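The Second Cup: an afternoon with Noboru Sugiyama

When I asked Noboru Sugiyama how he would like to be described in print, he thought it over for a good long while and then said, "Somebody who sets tables." He has done other things in his life, of course (he sold tile, he drove a bread van, he ran a lunch counter in Arai with his cousin until the lease went), but for 13 years now he has looked after the tea table at Plekano, the big shared workroom on the hill side of Pravcombe, and that is what he wanted to talk about.

I had come with a page of questions about the building and I think I got through 2 of them. Noboru doesn't care much for questions. He likes to start with a cup.

"People think a cup is a cup," he told me, turning one around by its handle. "But you give a person a cup they like and they sit down. You give them one they don't like and they stand by the door and drink it there. I've watched this for years! My mother was the same way. She had one blue bowl, and if you gave her rice in the white one she would eat it, but she'd eat it fast."
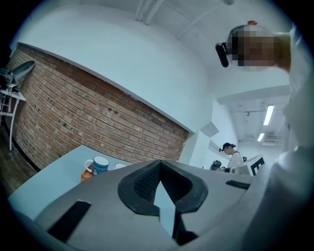
His mother's kitchen comes up a lot when he talks. It was narrow and it faced a wall, and she kept everything she used on a single tray so that she could lift the whole business out of the way when somebody needed the table for homework or sewing or an argument. Noboru keeps his things on trays to this day. He told me he once tried a rolling cart that Genji Furukawa had found for him at the Drasel market, a handsome thing, and he gave it back inside a week.

"Genji was hurt, I think," he said. "It was a good cart. But a cart is always in the room with you. A tray you put away."

Furukawa, who does the repairs at Plekano and has known Noboru since the lunch counter days, was passing with a ladder and put it down so he could give his side of the story. "The cart is at my house," he said. "It has tomato plants on it. Everybody is happy." He stayed for a cup and then for another, and the two of them got going on the subject of the brick, which Furukawa would leave bare forever and Noboru would like to see painted, just the lower half, in something cheerful. They have been having this conversation a long time and I don't believe either one would enjoy winning it.

I asked about the table itself, since it is such a pretty color, and Noboru lit up. It seems there was a brown one before, square, with corners that caught everyone on the hip. He paid 50 dollars toward the new one out of his own pocket and carried it up with Furukawa on a Sunday, and they had to take the door off its hinges.

"Blue is a calm color to put food on," he said. "My cousin says no, blue makes people lose their appetite. Well, his customers maybe."

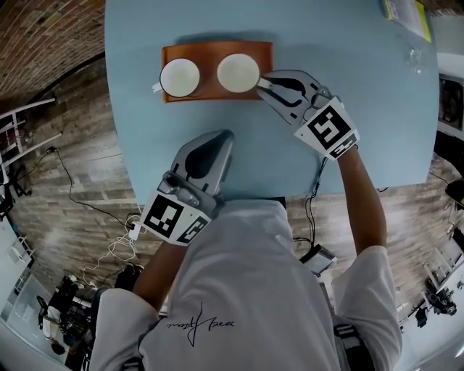 A table laid well, in Noboru's opinion, is mostly a matter of leaving things out. He doesn't like flowers on it, or a cloth, or sugar in packets, and he told me about a birthday when some kind soul brought 20 paper plates with balloons on them and he had to go and take a walk. What he wants is room for your elbows and everything within reach. So the tray sits toward one side, two white cups next to each other on it, and the rest is left open for whoever has work to do or papers to spread around. He is fussy about how a cup sits, too, and likes it when a handle pokes out over the side of the tray, the way the left one does, because then your fingers find it while you are still talking. The clear glass he is less fond of. "You can't see it on the blue," he complained. "I tell them, use a glass with a stripe, with a fish on it, anything! One day somebody's sleeve will find it first."

By then the tea in my own cup had gone cold and he took it away without asking and brought me a fresh one. I wanted to know whether he ever thought about stopping. He has a sister in Arai who would like him nearer, and the hill gets steeper every April, he says, when his knee remembers the winter.

"I think about it on the way up," Noboru said. "Then I get here and somebody has put the cups back on the wrong shelf, and I'm busy until lunch."

Furukawa picked up his ladder again and asked if there was any more of the barley tea. There was, and Noboru went to get it.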